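Is Wallpaper Really Just Paper?

Grown-ups say a lot of things about wallpaper. They say it makes a room look bigger. They say it makes a room look cozy, and cozy usually means smaller, so somebody has to be wrong. Let's check a few of these claims before we believe them.

Claim 1: Wallpaper is made of paper

Sometimes. Some wallpaper is paper all the way through, the way you'd expect. A lot of it has a thin skin of plastic on the front, usually a kind called vinyl, so that it can be wiped with a damp cloth. Some has a backing that feels more like cloth than paper. You can't always tell by looking. If somebody tells you from across the room what a wall covering is made of, ask how they know.

Claim 2: The flowers are all different

Look at any flowery wall for a minute and it seems as if the flowers were tossed there by hand. I doubt it. Most printed wallpaper comes off a roller or a big printing machine, and the picture starts over again after a certain distance. That distance is called the repeat.

Try it on a wall at home. Pick one flower that is easy to remember, maybe one with a bent petal. Put your finger near it and move straight up until you find its twin. Measure the gap with a ruler. When Su-bin Baek's class in Sorkirbridge tried this, one pattern had its twin 18 inches up. Another wall had a repeat of 11 inches. Dong-hyun Ahn said his wall had no repeat at all. He had been measuring sideways. Next day he measured up and down and found it.

Scattered patterns are the hardest ones to crack. The designer spreads the flowers out so your eye doesn't catch them lining up. Stripes give themselves away at once.

Claim 3: The strip on the wall is only for looks

Plenty of walls have a strip running across them. It might be wood, plastic or metal. People call it trim, and they will tell you it is decoration. Maybe so, but ask what is under it. Where two pieces of wallpaper meet there is a seam, and a seam can lift or look crooked. A strip can cover that up nicely. It can also just be a strip. Without taking it off you won't find out, and please don't take it off.

The usual reason to put a strip across is to split a wall into an upper part and a lower part. Then you can have two patterns, or you can use the same pattern twice. Lavender-white paper with red and dark maroon flowers, for instance, can carry on above and below a thin silver strip with no change at all. If both parts match, is it still two parts? Mal-soon Ki, who hung wallpaper for years, says yes, because she had to cut it twice.
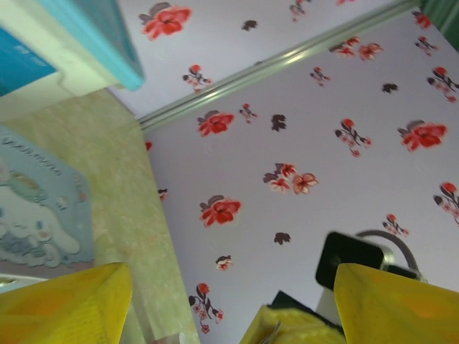

Claim 4: Busy walls make a mess look worse

This one gets said every time a bedroom needs tidying. The idea is that if the wall has flowers on it, and there is a tub and a cartoon card near the wall, your eye has too much to do and the whole place looks untidy.

It might be true. It might also be something people say when they want you to tidy up. You can test it fairly. Put five small things on a table in front of a patterned wall. Ask a friend to look for ten seconds and then turn around and name them. Next, put five different things on a table in front of a plain wall and ask again. Do it with more than one friend, and let half of them start with the plain wall. If you only ask one person, all you have learned about is that person.

A-yeong Ji tried it with 2 cousins. One did better with the plain wall and the other did better with the flowers. That doesn't settle anything, and she was right to say so.

Claim 5: You can peel it off easily

Some kinds, yes. There is wallpaper sold for peeling, with a sticky back like a giant sticker. The older sort is put up with paste, and it often comes off in scraps the size of your thumb, with a lot of complaining. Never test this one yourself. Ask a grown-up who has done it and watch their face.

Things to find out at home

Which wall in your home has the longest repeat?

Is there a place where the pattern doesn't quite match up? Corners are good places to hunt, and so is the space over a door.

Does the pattern have a right way up? Some flowers look the same upside down, so the person hanging it could have put a whole piece in the wrong way and got away with it. Bring a flashlight if the corner is dark, and write down what you measured before you tell anyone.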